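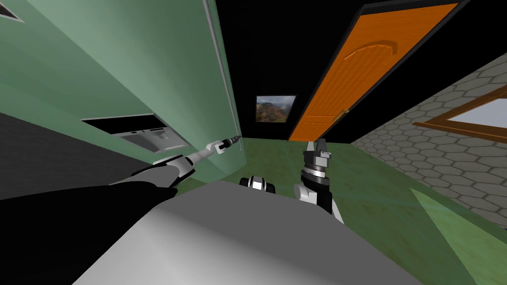 Tonantzin Escobedo
November

I finally got to one of the Altwood open afternoons, and I came home with four pages of scribbles, so bear with me! Altwood is where Gronow does its rule writing for household robots, and they let visitors sit in on the simulator sessions instead of parking everyone in front of slides. I'd been wanting to see how a house rule goes from somebody's good idea to something an arm has to obey.

The short version is that it starts with an argument. They have 12 house rules right now, printed on one sheet, and the one on the table when I walked in was rule 2, the approach rule. It says an arm reaching for a door or an appliance has to slow down before it gets near the surface, and the idle arm has to stay where it is until the first one is done. Sounds simple, right? Then someone asked what "near" means when the room is simulated and the robot is seeing everything at a tilt, and there went my first coffee.
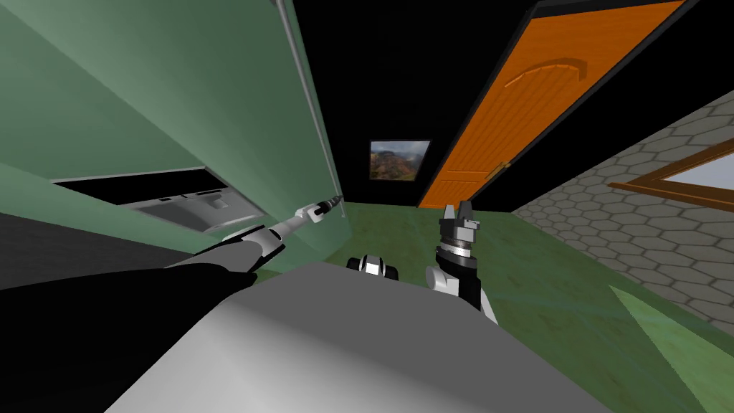

What they've settled on (for now) is that "near" is a distance written into the task sheet before the run starts, and you can't change it afterward to make a bad run look good. I loved that. At my old job we moved the goalposts all the time and called it calibration. Each task gets 35 runs in simulation, and the failed ones stay in the log with the same level of detail as the good ones. Fares Hijazi runs the log, and he read me a few entries out loud – they're very dry, and one just says "stopped early, reason unclear, keep."

Two people have to sign before a task moves on to hardware, and neither can be the person who wrote it. I asked what happens when everybody's out sick. It waits.

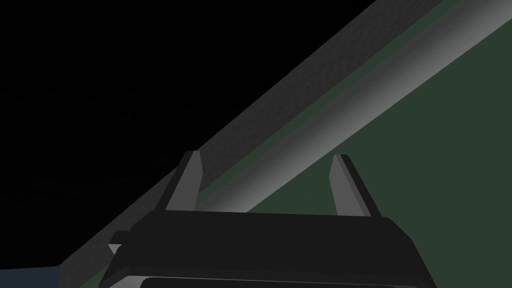

The other thing I wrote down in big letters was the bit about empty grippers. Their rule sheet treats an open gripper as a moving tool, same as one holding a pan, so all the speed limits still apply. I would have guessed you could relax a little there. Leonidas Margaritis said visitors guess that every time, and then he showed me the paragraph where an earlier draft had guessed it too.

My one complaint is the wording. The sheet switches between "contact" and "touch" and I never did find out if those are two different things. If you're going to ask a technician to sign for it, pick one word and stick with it! I put that on the feedback card, and I also sent my notes to a friend from the Padeo site before posting.

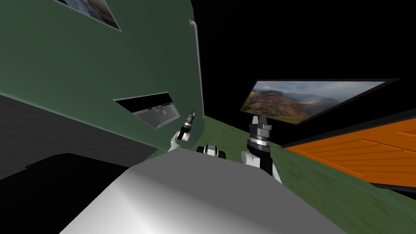

Bent Eskildsen wrote back that the wording bothers him less than the logging. At Padeo they keep failed runs too, he said, but they also write down which view the operator was watching, "or you spend a week arguing over whether the tip was touching the door." He'd make that rule 13 and he'd like it in before spring.

I passed it along to Fares, who says it's on the list for the next draft. The parking at Altwood is behind the building, by the way, and the sign is easy to miss.

Recent posts
Brolter's training day, and my sore feet
Reading a risk assessment without falling asleep
What I pack for a lab visit

Contact | © Tonantzin Escobedo | Back to top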